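August, a little after six in the morning

Awake since four with the window open and no breeze worth the name. I used the time to finish the sleep book Kittipong Thammasiri pressed on me, and I am now more tired and less convinced than when I started it.

The claim, if I have it right, is that everyone used to sleep in two shifts, with a pleasant hour of wakefulness between them, and that we lost the habit when the lamps came in. It may be so. The evidence seems to be a lot of old letters and court records in which people mention a first sleep. People mention all sorts of things in letters. If somebody digs up mine they will conclude that the whole town of Stillard lived on toast.

What bothers me is how quickly the book goes from "some people did this" to "you should do this." By chapter five there is a schedule. By chapter seven there is a tea, sold by a company named Rodanora, and a page on how to order it. I looked up the price and closed the laptop.

Kittipong swears by the whole thing. He goes to bed at nine, gets up at one, writes or mends something, and goes back down at two. He says he has never felt better. He also said that about the cold showers, and about the month without bread, and I notice he now eats bread in a warm bathroom like the rest of us. I didn't say so. He was kind to lend me the book and he does look well, though he has also been on vacation.

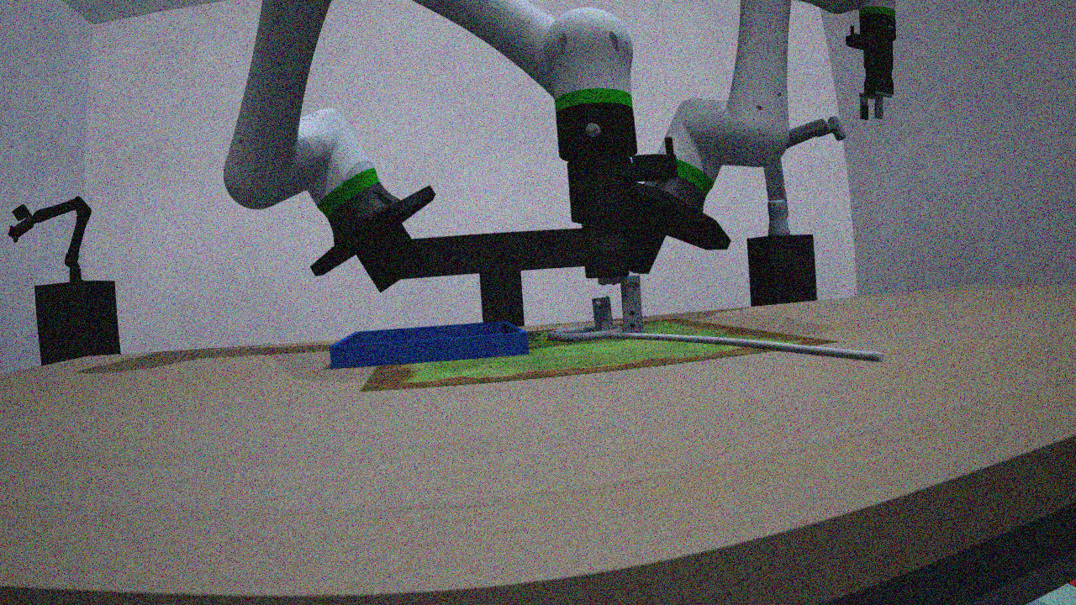 I did try it, to be fair to him. Four nights. The first sleep was fine. The pleasant hour was me on the kitchen step in my robe, listening to the Chareonsuks' dog and thinking about the water bill, which is 187 dollars and has to be a mistake. Then no second sleep at all until it was nearly time to get up. The book says to allow some 2 weeks for the body to adjust. Every book says that. By then you have either gotten used to it or forgotten what you were measuring.

I kept a little chart, hours in one column and mood in the other, and gave it up when I saw that I was filling in the mood after looking at the hours. So much for my science. I wonder how many of the people in the book's last chapter did the same.

Mother slept badly all her life and never read a word on the subject. She ironed. I can still hear the board creak open in the house on Jindmont Road, and the radio turned down so low it was only a sort of mutter – I used to fall asleep to it. I don't think she would have called it a second anything. She would have said she was up.

Must call about the water bill before they start playing the music at you. Return the book. If he asks, say the history part was interesting, and it was, a bit. Buy a fan.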